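How to make proper cinnamon toast (the spread-it-first way)
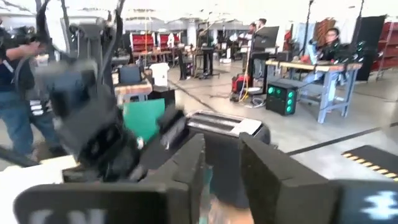

A black two-slot toaster with a silver top.

I grew up sprinkling sugar on buttered toast and watching half of it slide onto the plate. Mixing everything into a paste first is so much better, and the smell is unreal!

You'll need:
4 slices of day-old white bread
Soft butter, a good big knob
Brown sugar and cinnamon
A pinch of salt

Mash the butter with the sugar, cinnamon and salt until it's one even colour. Taste it. If it doesn't make you want a second spoonful, add more cinnamon.

Toast the bread on a low setting, just until it's dry and barely golden. Don't put buttered bread in the toaster, ever.

Spread the paste right out to the crusts (bare corners burn) and slide the slices under a hot grill. Stay with it! Mine takes about two minutes, and it goes from bubbling to black in no time.

Let it sit for a minute so the top sets and crackles.

Leftover paste keeps in the fridge for a week. I made a double batch last December and it ended up on porridge, baked apples and one very lucky crumpet.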